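The first thing Jolene Sheehan handed me was a bucket. The second was a toothbrush, the soft kind you get free from the dentist, and after that I was on my own with a tray of dirty pottery and a garden hose that leaked at the tap.

I'd driven out to the Retgate site expecting to dig. I had the boots for it! I had knee pads, a hat with a neck flap and a trowel I'd bought online after reading far too many forum posts about trowels. But it was February, the trenches were under tarps after a week of rain, and what the project needed was people to wash the stuff that had come out of the ground last fall. So I washed.

Retgate, if you haven't heard of it (I hadn't), was a farmstead and later a small pottery works, and the family who ran it threw their broken pots into a pit behind the kiln for a couple of generations. Archaeologists call that kind of pit a waster dump. Jolene calls it "the gift." She's been the finds manager there for six seasons and she can pick up a lump of mud, weigh it in her hand and tell you whether there's a rim inside it. I tested her on this more than was polite.

There's a knack to washing. You hold the sherd in the water, never under the hose, and you brush the broken edges hardest, as that's where the clay shows its color and its grit. You go easy on the surface in case there's glaze or soot. Soot is precious. Soot can tell you what somebody cooked, and I scrubbed a nice patch of it clean off my fourth piece before Jolene got across the yard to stop me. She was kind about it. She wrote something on the bag label, and I didn't ask what.

By lunch on my first day I'd done 126 sherds, and I was very pleased with myself until I saw the shelving in the back shed. The pit has filled so many crates that they've stopped giving tours of the shed. Most of it is plain brown kitchen ware, thick and a bit lumpy, the casserole dishes of their day. I'd assumed I would find this dull. I went home both nights and lay in bed thinking about handles.

Handles are where you meet people. Kylie Halliday, a ceramics specialist who drives over twice a month, sat me down with a row of jug handles and had me press my thumb into the base of each one, where the potter had pressed theirs to fix it to the body. Some of the dents fit me perfectly. Some were tiny. Kylie thinks at least one of the people attaching handles was a child, maybe ten or eleven, and she has 19 of those small thumbprints laid out in a drawer by themselves. She's careful to say it could also be a grown woman with small hands. Clay shrinks when it's fired, so you have to allow for that too, and she has a whole spreadsheet for the allowing.

I asked how long it takes to get from a crate of muddy bits to something you could put in a museum. She laughed and opened the spreadsheet. Every sherd gets washed, dried on a rack, sorted by fabric (that's the clay, it confused me for a whole morning), weighed and marked with a number in ink so small I needed my reading glasses and then Kylie's. A good marker can get through a crate in a day. Then somebody has to sit down and write it all up, and that's the part the grant money never quite stretches to cover.

What surprised me was how sociable it is. Your hands are busy, your feet are cold, and you end up telling the person at the next basin about your divorce. I heard a complete history of one man's back surgery. I learned how to prune a fig. The snack table gets discussed as seriously as the stratigraphy, and there are firm opinions on who should bring what.

I did finally get my trowel dirty. On the last afternoon the sun came out, they rolled back one corner of tarp, and Jolene gave me a square of pit to clean up. I found a handle. Small thumbprint at the base, pressed a little off center. I had to hand it over, of course, and it went into a bag with a label, and the bag went into a crate. I've asked Kylie to let me know when she's measured it.

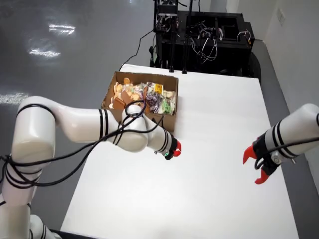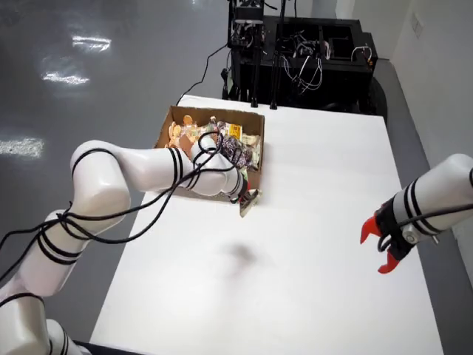
Packaged snacks in an open cardboard box, in both photos.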